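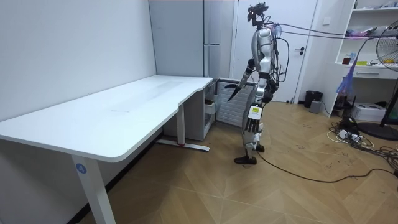 How many episodes before we train the first policy?
50 clean ones per task. Fewer than that and the policy mostly learns the operator's habits.

Section 3. Recording fridge episodes (Cukwood setup)

Written by Graça Aguiar. Hurried version, will tidy in January. If a step is wrong fix it in place, don't start a second copy.

Before you start

1. Book the kitchen bay in Clular. Two people per session, operator and logger. No solo recording.
2. Walk the floor. Cables pushed toward the desk side, nothing crossing the strip between the robot and the long white table. Cable at the feet needs slack for a half turn, no more.
3. Table 4 only. The sticker is on the leg. Other tables are a different height and the episodes won't mix.
4. Tabletop bare. Wipe it. Phones and mugs go on the desk.
5. Check the back. Cable bundle lying flat, loops not able to catch on the room door handle when the torso turns.
6. Room door shut for the whole session.

CAUTION: E-stop in the logger's hand from power on to power off. Not on the desk. Not in a pocket.

Powering up

7. Main power, then wait for the hands to finish homing. Takes a while. Don't touch the fingers while they move.
8. Start Kullmont on the logging machine. Pick the profile "fridge_lower". If it loads "fridge_upper" the arm limits are wrong, quit and reload.
9. Sync the room camera first, then the head sensors. Other order gives you a time offset and you wont see it until export.
10. Move each arm a little by teleop. Watch the live joint plot. Lag or jumps, stop and restart Kullmont.

Recording an episode

11. Robot to the start pose, facing the fridge, near arm hanging straight at the side. Far arm does the work in this task.
12. Logger calls the episode number out loud, then presses record. Wait 3 seconds.
13. Operator reaches for the lower compartment door. One smooth move, no hunting around for the edge. If you miss, finish the attempt and mark it, don't rewind.
14. Open, hold, close. Let go with the fingers fully spread before the arm comes back.
15. Return to start pose. Stop recording. Mark it right away: good, recovered or bad.

Note: "recovered" means the operator slipped and fixed it inside the same episode. Keep these. They are worth a lot in training – don't hide them under good.

Note: vary the start. Shift the feet a bit every few episodes, change how far the door is open. Last batch was 543 episodes with the feet in practically the same spot and the policy fell apart the moment we moved the robot.

CAUTION: Freezer contents stay in the drawer for this task. Drawer sticking out too far will hit the fingers on the close. Push it back by hand with the arms parked.

CAUTION: Don't leave the lower door open between episodes. Frost builds up, the gasket stops sealing, and the pull force changes on you mid batch.

Breaks and swaps

16. Swap operators every 50 episodes or when the moves get sloppy, whichever is first. Enter the new operator ID in Kullmont before the next record.
17. Arms parked for any break. E-stop pressed in.
18. Pedestal fan can stay on if the room is hot, but don't move it during a batch. It shows up in the room view and the background shift confuses the comparison runs.

Closing the session

19. Export to the Cunha drive, folder named by task and operator ID. Not your own name.
20. Open 4 episodes at random and play them through, room view and head view side by side. Hand and door have to line up in time. If one is off, flag the whole batch and tell Graça – do not try to re-time it yourself.
21. Park arms, legs locked, main power off. Fridge doors closed, both of them.
22. Fill in the log sheet. Number of good, recovered, bad. Anything odd, even if small, like a noise in the elbow or a finger slow to open.

Uploads get picked up Monday morning. Anything exported after that waits for the next run.

Upper door task is in section 4, same steps up to 10, diferent profile.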